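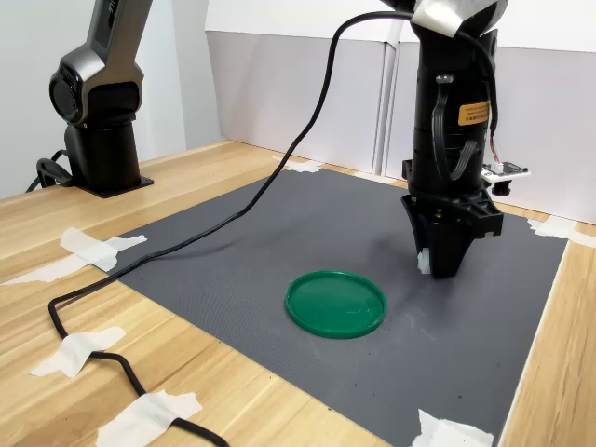
Stories > Short Fiction > Work

Settling Time

By Mhairi Jardine
16/12/2019

The planner returned a path in 7 milliseconds and the arm did not take it.

Mekdes Wubshet read the log again. State: PLANNED. Next state: PLANNED. The executor had accepted the trajectory, checked it against the joint limits, and then asked the planner for another one. The planner, being deterministic when given a fixed seed, had supplied the same one. They had been doing this since before lunch.

She stopped the process and opened the executor source. It had been written by Woldemariam, who had left Zestent in April and whose comments were brief. Above the function that compared the measured joint state with the start of the path he had written: tolerance, see Odel.

Odel was the perception module. It had no tolerances in it that she knew of. It took a depth image, fitted a plane to the mat, removed the plane, and reported whatever remained as a list of clusters. She searched it anyway and found a constant named settle, set to 5, with no unit.

"Is settle in cycles or milliseconds?" she asked.

Avard did not look up from the other desk. "Which file?"

"Odel."

"Cycles, I think. It was milliseconds in the old controller."

"The loop runs at 1000 hertz now."

"Then it's the same number," Avard said. "That's probably why it never mattered."

It had started to matter on Friday, when she moved perception to its own machine. Messages that used to arrive in the same cycle now arrived 2 cycles late, sometimes more. The executor waited five cycles for a fresh state, gave up, marked the path stale, and asked again. It raised no error. Woldemariam had treated a stale path as an ordinary event, and on his machine it had been one.

She wrote a test that delayed the state message by a fixed amount and ran it in simulation. At two cycles the path executed. At five it executed on some runs. At seven it never did, and the log filled with the word PLANNED.
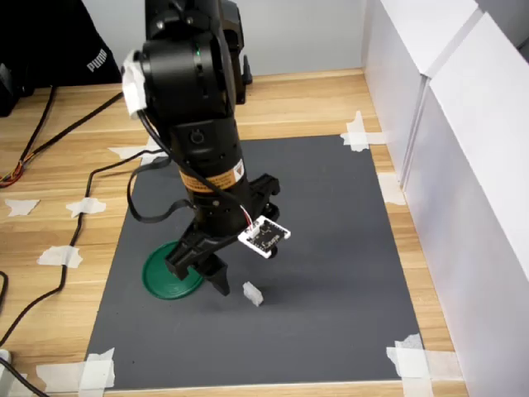 She replaced the constant with a timeout in seconds, read from the configuration file, and added a counter so that a path rejected twice in a row would raise a fault. Then she changed the comparison to use the time stamped at the sensor. The old code had used the time of receipt. The tests passed. She reduced the speed limit, put her left hand on the stop button, and started the executor with her right.

State: PLANNED. State: EXECUTING.

The arm moved down along its path and stopped at the pregrasp pose. Position error was inside the limit on every joint. She let it hold there and watched the counter, which stayed at zero.

"It's moving," Avard said.

"It was stale state. The wait was in cycles."

"Did you write to him?"

She had not. She opened a message to Woldemariam, typed the name of the constant and the line it was on, and looked at it for some time. He would know the answer at once, and the answer would no longer change anything. She deleted the message and put the same two facts in the commit — the name, the line — with a third sentence giving the unit.

Above the function she left his comment where it was. Under it she added: seconds.

Then she homed the arm and queued the next run.

We use cookies to remember your reading preferences. Accept | Manage settings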